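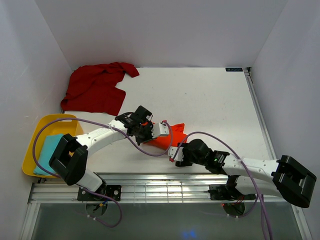
Skekero stage cue set — README

Cue sheets, call scripts and run notes from the touring show Skekero, a walking musical played in courtyards and stairwells. Put together by the stage management desk at Nellar. First upload 2019-01-12, patched a few times after that.

What's in it

64 cue sheets, one per performance, plain text
51 call scripts (some nights the caller worked off the previous night's script, so no separate file)
Song order, two versions: long and short
Route notes for each town, no maps
A word list for the abbreviations. Read this first, really

Not in it: music, lyrics, recordings, the full book of the show. Kjærgaard holds the rights on the songs and we only cleared the titles. Please don't ask us for the rest.

How the files are laid out

One folder per town. Inside it the cue sheets by show number, then the call scripts with the same number. If a number is missing from the scripts, use the one before it. Show numbers run straight through the tour, they don't restart in a new town.

Each cue line goes: cue number, department, trigger, action, remark. Tabs between. Remarks can be empty. Some remarks have tabs in them — sorry, known problem, join everything after the fourth tab and you'll be fine.

Departments are L (light), S (sound), W (walk, meaning the audience moves), C (costume change) and X (anything else). X got overused in the second half of the tour.

Triggers are mostly sung words or a bar count. In Grorkby a lot of them are visual, the band was round a corner from the caller and the talkback kept dropping. Those lines start with VIS. Don't expect them to make sense without knowing the yard.

Timing

Clock times are from the caller's watch. Not synced to anything. Good enough for how long a scene ran, no good for lining up with sound. Times for W cues are when the call was given, not when people were in place. A crowd takes its own time on a staircase.

Two shows were stopped for rain and picked up again. Cue numbers carry on after the stop but the clock jumps. Look for HOLD and RESUME in the remarks.

Costume cues

These changed the most. In the long version the chorus has a full change before the market song, in the short version it's cut and they just swap tops on the move. The C lines were retyped by hand in October from penciled sheets, so spellings of the costume pieces wander. We left them as they were. If you're counting pieces, clean it up first.

Quick changes have a start and an end line, same number, with a and b after it. A b line missing means whoever was on the change forgot to call clear. Happens a lot in the early shows. 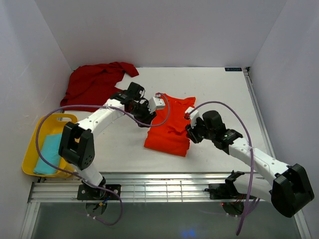 A reader who ran the first upload through a spreadsheet wrote that the b lines aren't always missing, a good few are sitting under X with the letter dropped. Correct. We've fixed the ones we could match and left the others. Same message asked if the short version was ever played twice in one evening. Yes, in Grorkby, and the second house is filed under its own show number.

Audience numbers

Each town folder has a house file with the headcount at the gate. Biggest house was 800, on the harbor steps, and that one's not typical at all. The route was built for far smaller groups and half the W cues that night are marked late. Leave it out if you're looking at how long moves take.

What people have used it for

Teaching callers, mainly. Handing a student a sheet and the script beside it works well, they see how much gets left out of the script by the end of a run. Somebody also used the W lines to plan a parade. Fine by us.

What it's not good for

Judging the crew. Late calls are marked honestly and that's why the sheets are useful. Names were taken out, initials too, roles stay in. If you think you've found a name we missed, tell us and we'll pull the file the same day.

Also not a model of how to write a cue sheet. Ours got shorter and stranger as teh tour went on.

Known problems

Tabs in remarks, see above
Show numbers on a few house files are off by one
Accents broken in the older files, Kjærgaard comes out as all sorts
The word list has "stby" in there twice with different meanings. Both were used. Go by department

Terms

Free for teaching, study and your own planning. Credit the Nellar stage management desk. Don't sell it, don't stage the show from it — you couldn't anyway without the book.

Fixes

Send the show number, the cue number and what's wrong. One message per town is easiest. We go through them between productions so a reply can take a while, expecially in the fall.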